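Steamer Table, October

Menaka Saha set out the bamboo steamer for the Nostness newsletter in October. The table has a pale speckled top with white grid lines. Pictures are shown in page order. Click any picture for the larger version.
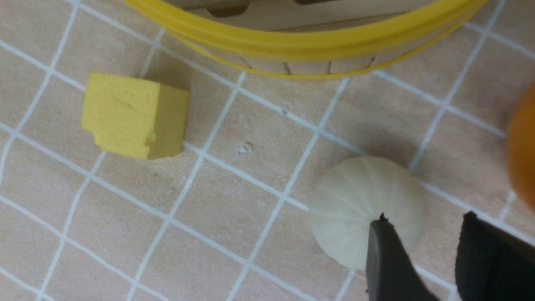 Round basket with a yellow rim, and a yellow foam cube on the tabletop.

The cube has a notch in one corner area and a small dimple on top. It is listed with the small items on the Perum page. The basket is listed under kitchen, item 36.
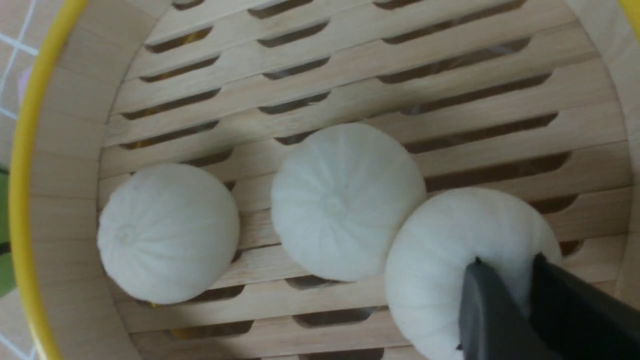 Nostness, No. 115, p. 30

Three white pleated buns on the slatted floor of the steamer. The pleats gather to a small knot at the top. The yellow rim runs around the outside of the basket. More bamboo kitchenware is in gallery 5.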